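MEDIA RELEASE
For use from 9 am

Folded paper by 2040? Sellum wants to see more than a promise

Paper folders' group questions Fumuvari's plan to put an origami pack in every classroom

ZIRKEMHAM: Sellum, the paper folders' group, has asked the stationery firm Fumuvari to explain how it arrived at its claim that every child leaving primary school in 2040 will be able to "think in three dimensions" thanks to a packet of coloured sheets.

The claim is made in the launch material for Santoso, a boxed folding course that Fumuvari began showing to schools in May. The box holds 200 sheets and a booklet of 22 models. The launch material says the course "builds spatial reasoning for life". It doesn't say who was tested, how old they were, what they could do beforehand or whether anyone went back to check a year later.

Sellum has asked for those details in writing, twice. Both replies contained the same paragraph about creativity.

"We are folders. If there were good proof that one box of paper does this, we would be the first to wave it about," said Iolo Powell, who chairs Sellum. "I have folded for most of my life and I still can't reverse park. So I'd like to see the figures, please, before schools hand over their art money."

The group isn't against folding in schools. Most of its members run lunchtime sessions somewhere and would like to run more of them. Its quarrel is with the size of the promise, and with some plain practical matters that the Santoso booklet skips over.

The first is the paper. Anyone who has taught folding knows that the sheet decides a good deal. Thin, crisp paper takes a sharp crease but creeps out of line as the layers build up. Stiff paper holds its shape at the end and fights you all the way there. By the time a model has been narrowed to a point, there are several layers stacked on each other in a very small space, and a sheet that behaved well in the first few folds may split or bulge. The booklet describes the Santoso sheets as "suitable for all models". Sellum doubts that any one paper is. 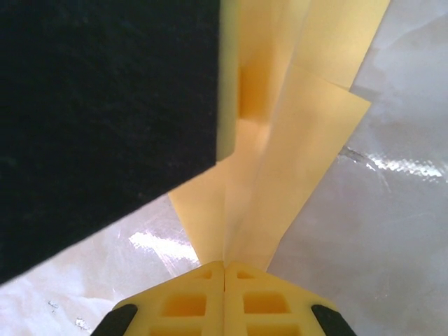

Thin yellow layers narrowing to a point.

The second is colour. Fumuvari makes much of its bright colours, yellow most of all, and tells teachers that a bright sheet "makes every step clear". Members are not so sure. A pale or bright sheet can show its creases well when the light comes from one side and hardly at all when it comes from straight above, as it does in most classrooms. Where light passes through a thin sheet, single layers and doubled ones look different, and that can be a real help to a beginner who has lost track of a flap. It can also confuse a child who is trying to match what is on the desk to a flat line drawing. The booklet has flat line drawings only.

The third is time. Santoso lessons are planned at half an hour each, with a finished model at the end of every one. Sellum's view is that half an hour is fair for the first few models and fanciful for the later ones. A class doesn't fold at one speed. There will be children who finish early and make three more, and children who are still looking for the corner they were told to fold when the bell goes.

"The booklet says 'now simply open out the point and flatten'. I've been teaching that move for years and I've never once seen a room full of people simply do it," said Bayu Rondonuwu, who looks after Sellum's school sessions. "It takes as long as it takes. You go round the desks. You undo things. Half the job is undoing things, and there isn't a page on that."

Mx Rondonuwu has worked through the whole booklet and found 2 models where the written steps don't agree with the drawings. Both have been reported to Fumuvari. The firm thanked Sellum for its enthusiasm.

Long, pointed shapes bring out the trouble sooner than most. They look simple when finished, a few flat faces and a sharp tip, and so they tend to be placed near the front of beginners' books, this one included. But every small error made at the wide end is carried down into the tip, where there is no room left to hide it. A crease that starts slightly off centre will finish well off centre.

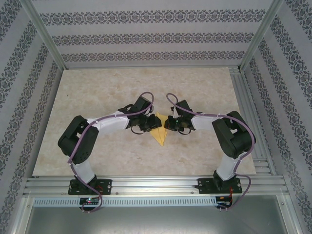

The usual advice is to leave the tip until last, to work on a flat, hard surface and to press each crease before going on to the next. None of it is new and all of it could have been printed on the inside of the lid. Santoso uses the inside of the lid for a list of skills that children are said to gain, among them resilience and leadership.

Sellum is asking Fumuvari to do four things before the box goes any further:

Publish whatever testing lies behind the claim about spatial reasoning, or drop the claim.

Say plainly what weight of paper is in the box, and offer a second weight for the harder models.

Correct the steps that don't match the drawings.

Replace the half-hour lesson times with times taken from real classes, slow ones included.

The group has offered to help with the last two at no charge. It has not been taken up on the offer.

Schools that have already bought the box needn't throw it out. Members who have handled the sheets say the paper is decent for the money, cut square (many cheap packs aren't) and pleasant to fold in the early models. Sellum suggests starting with those, ignoring the clock, and keeping the later pages for children who ask for them. Any spare sheets can go to the lunchtime table, where there are never enough.

As for 2040, the group would prefer to wait and see. "It's a long way off, and it's a handy sort of year to pick if you don't expect to be asked about it," Mr Powell said. "I'd settle for knowing what happened in one classroom last term."

About Sellum
Sellum is a members' group for paper folders in Zirkemham and nearby. It runs open folding evenings, lends books and supplies helpers to schools. It does not sell paper and takes no money from firms that do.

Media contact
Bayu Rondonuwu, school sessions, Sellum. Interviews with Iolo Powell can be arranged on request, mornings preferred.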